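Cell notebook, two-arm table, January

Started 9:12, coffee still too hot. Goal for the session is to get our house rules for the kitchen cell off the whiteboard and into something the Lorno people can follow when they take over the second bench. I like this kind of work way more than I expected to! Writing a rule down makes you find out whether you've been following it.

Rule 1 stays as it was. Reset the table to the layout card before every run, even if it looks right. The card is revision 5 and it lives in the Partanen binder, not on somebody's phone.
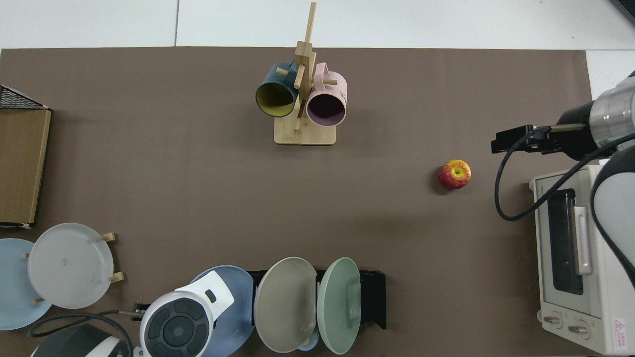

Spacing got the longest argument. The old wording was "keep objects apart", and everyone had their own idea of what that meant. New wording: any object that will be picked gets clear mat on every side before the run begins, and the fingers have to be able to come in without passing over anything else. The apple is a good reference case, with open mat all the way around it and the gripper pointing straight at it from the toaster oven side. I want that one on the card. Cables get their own line too, because a loop hanging under the gripper can brush things the fingers never go near. Check the loop at full reach as well as at home.

Rule 3, one arm per zone. We've been loose about this. Both arms may move at once, but each one has a named zone in the run sheet, and the shared strip down the middle belongs to whichever arm claimed it in the sheet. If neither claimed it, neither goes in.
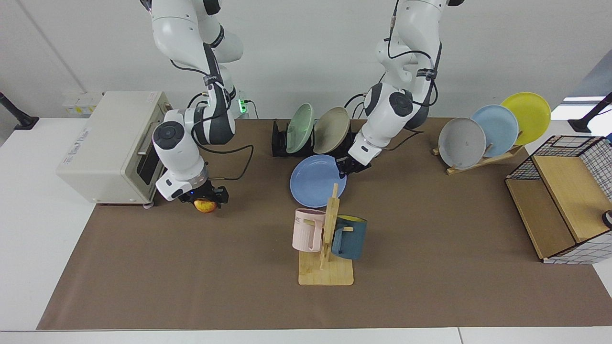 The Riltard checklist has a similar idea, except theirs makes the second arm park completely. I think that's too strict for light kitchen stuff at our speeds, and it makes runs painfully slow. Keeping ours, with one addition borrowed from them: the operator reads the zones out loud before pressing start. Feels silly for two runs and then you stop noticing.

Rule 4, hands. No reaching over the mat while the arms are live. Stop first, confirm the stop on the screen, then reach. Applies to straightening a plate, applies to everything. The Flostex timer stays on the operator's side so there's no excuse to lean across for it. 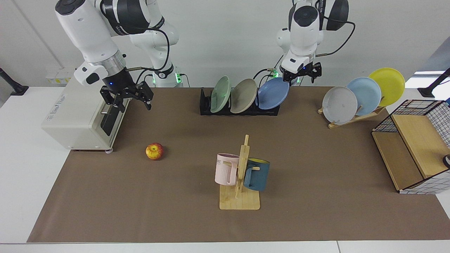

Logging next. Every run gets a number, including the bad ones and the ones we abort. We're at 2234 now and I'm really pleased there are no gaps in the list since we switched to the paper sheet. An aborted run needs a reason in plain words - "stopped, wrong zone" is plenty.

Speed: first pass of any new task at 12 percent, then up once the path has been watched all the way through. Lorno asked for 17. Fine for repeats, not for a first pass. 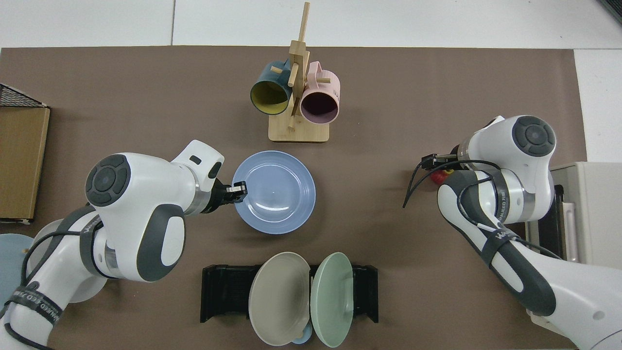 Still open: who signs the sheet when two people swap mid-session, and whether a grip on a plate rim needs its own force limit or can share the one for mugs. I lean toward its own. Also need to decide if the card should show the layout from the operator's side or from the arms' side, as the current one mixes both and I got left and right backwards twice while writing this page.

To do: retype the card, print on the heavy stock, send the draft to Lorno, wipe the whiteboard (after taking a copy, please).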